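Section 2: Lights, cables and dowels

Okay, you've got the shelves up (good job, those Petrauskas uprights are heavier than they look!), so let's get the room ready for the small stuff. I did mine one September evening with Zulmira Mota reading the steps out loud to me, and she made me rewrite half of them.

1. Turn on the ceiling panel and let your eyes adjust. I like it bright when I'm sorting hardware.

2. Look along the wall and the trim for marks you want to touch up. Do it now, before anything leans on them.

3. Pull your cables away from where you'll be walking. I bundle mine with Drolto ties, but string is fine.
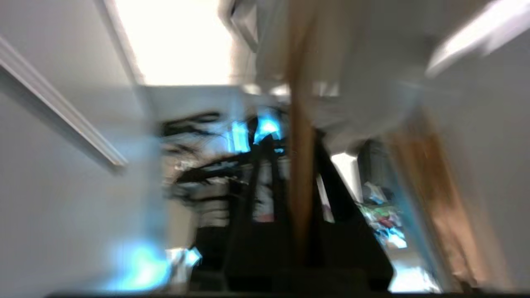
Fig. 1. Ceiling light panel and white trim along the wall.

Note: keep a little cardboard handy. I cut mine into strips and slide them under anything metal so it doesn't scratch the bench.

4. Now the dowels! Stand each one upright and look down its length from the top. If it bows, turn it a quarter and look again. I went through 79 of them once and ended up with a very sad reject pile (they make decent plant stakes, though).

5. Check the grain while you've got it upright. Small color changes don't bother me, but I run a thumbnail over any dark patch, and if it feels soft, out it goes.
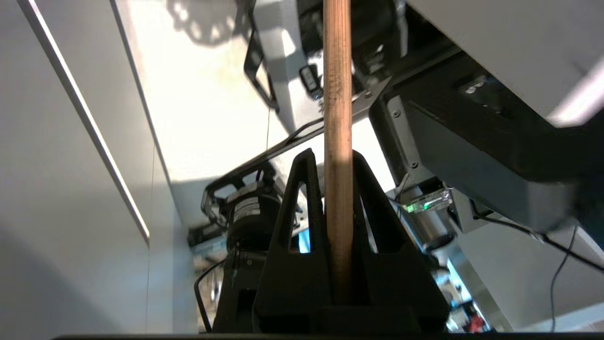
Fig. 2. Wooden dowel held upright, with the grain showing.

6. Sand the ends lightly, wipe off the dust, and write the length on one end in pencil.

Caution: don't store dowels leaning in a corner. They'll bend on you by spring. Lay them flat on the Jondik rack, longest at the bottom.

7. Sort your flat metal strips and brackets last. Anything with a hole in it goes in the Bakinon bin, and loose bolts go in jars.

If a strip won't sit flat in the bin, go back to Section 1 and check that the shelf is level.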